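Comparison of Two Finger Sets and Two Marker Mounts for a Hand-Held Gripper

Serena Benedetti
Supervisor: Lutz Sperling
Submitted May 11, 2019

1. Introduction

Hand-held grippers are used to record manipulation tasks without a robot arm. The operator closes the fingers with a trigger, and a camera fixed to the tool body records the workspace. The recordings are later converted to a tool path and a finger opening for each time step. The quality of the result depends on the mechanical parts as much as on the software, and the mechanical parts are the subject of this report.

The project had two questions. The first was whether a rigid metal finger or a compliant molded finger gives fewer failed grasps on a mixed set of parts. The second was whether the height of the fiducial marker above the tool body affects how often the marker is lost by the camera of a second tool. The second question matters in two-handed work, where each tool has to be located relative to the other.

Path reconstruction software was taken as given. No changes were made to it during the project, and its settings were left at the values used by the previous group.

2. Equipment

The tools were built from the Rovlow body, revision C. The body has a parallel jaw with a mechanical trigger and a nominal opening of 92 mm. The jaw runs on a single linear guide, and both fingers are driven by the same rack, so the opening stays symmetric about the tool axis. Finger opening is measured by a rotary encoder on the pinion.

Finger set A is rigid, cut from aluminum, with a flat contact face. Finger set B, supplied under the name Pruitt, is molded and has a ribbed back that bends toward the object when the face is loaded. Both sets use the same two-screw interface, and changing a set takes a few minutes including the encoder zero.

The marker mounts are called low and high in this report. The low mount places the marker plate directly on the top cover. The high mount raises it by 29 mm on a printed spacer. The marker itself is the same in both cases, a square black pattern with a white border.

The tool with finger set A and a low mount has a mass of 420 g. The high mount adds very little mass but moves it away from the wrist, and this could be felt in longer sessions.

3. Test Procedure

Each trial consisted of picking one part from a start area, moving it to the second hand, transferring it, and setting it down in a marked target area. The transfer was included on purpose. It brings the two tools close together, and it is the point in the task where one tool is most likely to hide the marker of the other.

There were 14 parts in the set. They included smooth cylinders, thin flat plates, a soft bag of granules, and several printed parts with rounded faces. Every part was used with both finger sets and both marker mounts. The order was shuffled for each session so that operator fatigue would not fall on the same parts every time.

A grasp was counted as failed if the part fell, rotated visibly in the jaw, or had to be gripped again before transfer. A marker loss was counted when the detector returned no pose for more than five consecutive images while both tools were inside the work area. Short gaps were filled by interpolation and were not counted.

Before each session the encoder was zeroed with the jaw fully closed. The exposure of both cameras was then fixed by hand. Automatic exposure had been tried in September and was dropped after it caused the marker border to wash out whenever a tool was tilted toward a light fixture. With a wide-angle lens the ceiling and wall fixtures are in view much of the time, so the exposure setting has a large effect.

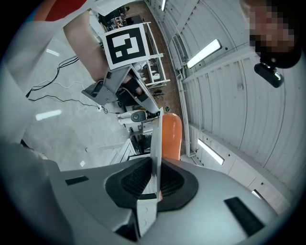
Why does the marker border have to be white all the way around?

The detector finds the square by the contrast between the dark pattern and the border. If part of the border is covered or overexposed against a bright background, the corners cannot be located and the pose is rejected.

Lens calibration was done once for each camera using a printed grid, and repeated if a lens had been touched. In two sessions the calibration was found to have shifted because a lens ring had not been locked. Those sessions were discarded and recorded again.

4. Results

4.1 Fingers

Finger set B had fewer failed grasps over the whole part set. The difference came mostly from the rounded parts and the bag of granules. On these the ribbed finger wrapped partly around the surface, while the flat face of set A touched along a narrow line and let the part turn.

On thin plates the order was reversed. Set A could be brought down flat against the table and slid under an edge. Set B bent before the tip reached the edge, and several attempts were often needed. The operator learned to approach at a steeper angle, which helped but made the transfer harder, as the second tool then had less of the plate available to grip.

Set B also introduced an error in the recorded opening. The encoder measures the position of the finger base, and with a compliant finger the tip is not where the base position says it is. With a firm squeeze the recorded opening was smaller than the real width of the part. This does no harm if the robot gripper uses the same fingers and similar force. It would matter if the recordings were replayed on a rigid gripper.

4.2 Marker mounts

The high mount reduced marker losses during transfer. With the low mount, the most common cause of a loss was the forearm or hand of the operator passing between the camera and the plate. The next most common was the body of the tool itself, when the wrist was rotated outward.

The gain was smaller outside the transfer. When the tools were held apart, both mounts were seen well enough by the opposite camera, and the remaining losses were caused by fast motion. Mount height has no influence on motion blur.

One drawback of the high mount was flexing of the spacer. After a knock against the table edge, the plate was found to be tilted, and the poses from that session had a constant offset. The spacer was printed again with thicker walls. No further tilt was measured, although the plate was checked only at the start and end of each session.

4.3 Controller and data logging

Two logging units were tried. The Riron unit reads both encoders on one board and gives them a common time stamp. The Kirkero unit uses a separate board for each tool and aligns the clocks over the network at startup. The Kirkero boards drifted apart slowly during long sessions, and the drift showed up as a delay between the two jaws at transfer. Restarting between sessions kept it within acceptable limits. The Riron unit showed no such drift but needs a longer cable to each tool, and the cable restricted movement when the operator turned around.

5. Discussion

For the part set used here, the best combination was finger set B with the high mount and the Riron unit. This should not be read as a general ranking. A part set with more flat plates would favor set A, and a task without a transfer would give little reason to use the high mount.

All trials were performed by one operator. Skill improved noticeably over the first sessions, and shuffling the order only partly removes this effect. A second operator was planned but could not be trained in time. The failure criterion "rotated visibly" also depends on judgment. When a sample of the recordings was reviewed by the supervisor, a few trials were scored differently, mainly among the cylinders.

Contact force was not measured. The trigger gives the operator some feeling for it, but the recordings contain no force value, and the comparison of finger sets may partly reflect how hard each set was squeezed.

6. Further Work

A hybrid finger with a rigid tip and a ribbed middle section should be tested on the thin plates. A drawing exists but the mold has not been made. The tip error of set B could be corrected with a lookup table if force were recorded, for example with a strain gauge on the trigger link.

The marker plate could be replaced by two smaller plates set at an angle to each other, so that one remains visible when the wrist is rotated. The spacer files, the part list, and the scoring sheet are stored in the project folder together with the calibration files for both cameras.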